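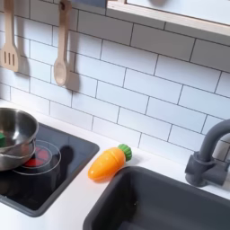
July, Pirnwood bench. Started 10.15

Dulis trial kit from Rarnonen, second proper session. Writing as I go so excuse the state of it. Cleiton wants a yes/no before the loan runs out and I want to have actual notes this time.

What we've got: the arm, two-finger gripper, wrist camera, the control box, a bag of fixings, licence for the teaching software. Trial fee 389, comes off the price if we keep it. Khamphan (the add-on that records runs and plays them back) is quoted separately and I've asked twice whether the trial includes the full version. It opens, it records, it hasn't asked for a key. Carrying on until it does.

Mounting. Clamped to its own stand at the sink end, not to the kitchen. First go was on the kitchen itself and every fast stop made the whole unit shiver, which is fair enough for a childrens toy. Stand is better. Downside, the base now sits in front of the sink side, so anything in the basin means the arm folding back over itself. Left sink tasks out for today.

Homing: fine, twice. Third time it stopped short with code 80. Manual lists codes up to 60-something then skips to a page on cleaning. Power off, count to ten, power on, homed fine. Written to Rarnonen support. Not seen again by lunch.

11.05

Task for today is the pot. Get the fingers over the rim, close, lift a bit, put back. Then reach in for the green thing. Tiles and white counter are kind to the camera, shiny metal isn't. On the wrist view the inside of the metalware goes to white patches when the overhead is full on. Turned the left lamp off, better. Turned the right one off as well, worse, put it back.

Speed 30 for teaching, 50 for playback. Anything above that and the wrist overshoots slightly going down and I don't fancy it near the rim.

Hand guiding is the good bit of this kit. Hold the button on the wrist, push, let go, it stays put. Very little droop. Much lighter to push than the old arm, and the button is where your thumb is already. Cleiton tried it with no instructions at all and had a pick position taught inside a couple of minutes. He did pinch his sleeve at the elbow joint. Note for risk sheet: SLEEVES.

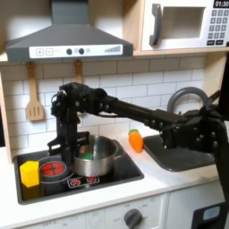

Approach pose over the pot, fingers down. Hexagon block at the stove's left end.

Pick height is fiddly. Software shows z in mm from the base plate, I'd taught it relative to the counter, so first playback came down early and closed on air. My fault, though the box to switch between the two is tiny and on a different tab. Put it in the wish list.

Recording: Khamphan saves every run whether you asked for it or not, with a cap of 2000 runs per project on the trial. We're at 1684 – most of that is the soak test we left going after the first session. So it needs clearing out or a new project before the next long one. There's no bulk delete. I looked. You tick them one at a time, or you delete the project. Asked Cleiton to ask them about it, he's on better terms with their sales side.

11.50

Gripper notes
- fingers are black and slim enough to go inside and outside the rim together, good
- closing force in per cent, no units anywhere. 20 holds the pot, 35 holds it and makes a noise I didn't like. Staying at 20
- open width has to be set each time you load a program, it doesnt remember. Or I've missed a setting
- rubber pads on the tips not supplied with trial, they are an extra. Would want them for metal

Pot lift, 20 tries at force 20: fine apart from one where it went round as it came up, gripped off centre. Retaught the approach a touch further left, then it sat square. Not a proper test, just enough to move on.

Green thing: no luck yet. Comes down, fingers touch the rim before they get to it. Needs the wrist tilted and the tilt limit is set low from the factory. Limit can be changed with the admin password, which is on a card, which is in the box lid, which Cleiton took home to flatten. Messaged him.

12.30 – lunch. Left it powered, brakes on.

13.20

Hadn't drifted over lunch as far as I can tell. Went back to saved pose 4 and the tips arrived on the pencil mark. Like that.

Cable. The lead from the wrist needs another clip near the elbow, it catches when the forearm goes flat. Zip tie for now. If we buy, ask for the longer loom, the one in the bag is for the smaller stand.

Emergency stop: tested from mid-move at 50, stopped clean, came back with release + home. The button itself is a decent size. Its lead is too short to reach the stool where anyone would be sitting, so moved the stool. 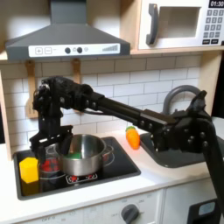 Gripper at the left side of the pot rim, forearm across the stove. Carrot against the tiles.

Reach. With the base at the right-hand end it gets to the pot comfortably and I think to the yellow block too, elbow nearly straight by then. Haven't tried picking the block. Microwave keypad is the one everyone will ask for in a demo, so jot down: needs a finger tip or a probe, the two fingers closed together would hit more than one button. Knob on the oven front would need the stand moved back. Not today.

Noise: quiet. Fan in the control box is louder than the joints.

Playback from the tablet dropped once, 14.05. Arm finished its move and held, so it fails the right way. Tablet said "session busy". Restarted the tablet app only and it picked up at the next step. Would rather have a cable. There is a socket, no mention of it in the manual. Ask.

Against the other quote: the rival arm is stiffer and has a proper manual. Dulis is easier to teach and the support person answers the phone. For what we do here, short jobs, people who've never touched one, I lean Dulis. Cleiton Caldeira leans the same, but with the tip pads and loom thrown in. And he wants the Khamphan licence in writing before anybody signs, agreed.

To ask Rarnonen
- code 80, what is it
- bulk delete in Khamphan, or raise the cap
- does the trial version lose our recordings when it ends???
- tip pads, long loom, price of both
- wired control, which socket
- gripper width not saved with program

To do here
- admin card back from Cleiton, then raise tilt limit and retry the green one
- export the soak test before clearing
- sleeve note on risk sheet
- second clip on elbow cable, proper one
- tape marks on the floor for the stand, it has been nudged already

Switched off 15.40. Parked pose saved as "park_b", don't use "park", it goes through the tap.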